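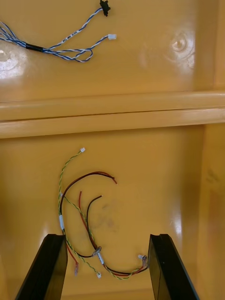 Skonley open day, 13th February

Ebise Wolde met us at the gate with hi-vis vests in one size, which was hers. Skonley builds the Plumau, a small electric van, and turns out 27 a day when the door seals arrive.

We were walked past the paint shop twice. The second time I nodded as if it were new. The van costs 2,000 more than last year's, for which you get a cup holder and a longer warranty.

Test drives were nine minutes each, mostly spent behind a tractor. It steers nicely at that speed. Orders open in April. Lunch was a roll.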